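Bench notebook, Tollirlow unit
June 9, 2022

Paper cup coatings, second round. Wanted to know whether the Gakusa water-based lining holds up as well as the Astico PE one at the side seam. Lina Jaber cut the blanks, I did the soak tests.

Table top, two views. The two cups in the second one are upside down. 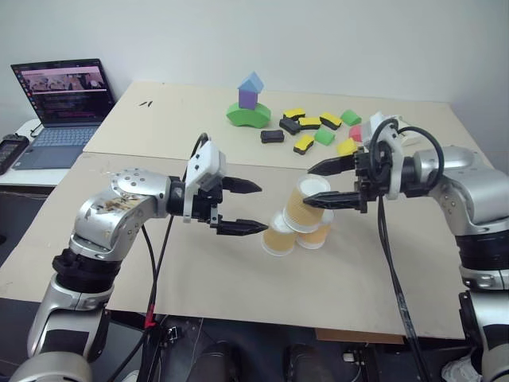
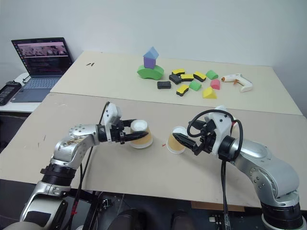 Method
Filled to 12 mm below the rim with dyed water, stood on blotting paper, checked at 2 hours and again next morning. Board is Goicoechea stock for both linings. Oven time as last round. Scale zeroed before each weighing — it drifts if the door is open.

Results so far
Astico: no dye on the blotter at either check. Slight softening at the base curl, same as before.
Gakusa: dry at the first check. By morning a faint pink line at the foot of the side seam on 2 of the set, none through the wall. Weight gain higher than Astico, mostly at the raw edge inside the overlap. Coating itself looks sound under the loupe.

Suspect the seam heat and not the lining. Lina thinks the overlap is too narrow for a water-based coat and wants it wider by a couple of millimetres. Both easy to try, but separately.

To do
Reseal at a higher jaw temperature, old overlap.
Order another 400 blanks, Goicoechea quote runs out in September.
New blotting paper. The old pack has picked up damp and the edges cockle.
Ask Gakusa for the cure curve again.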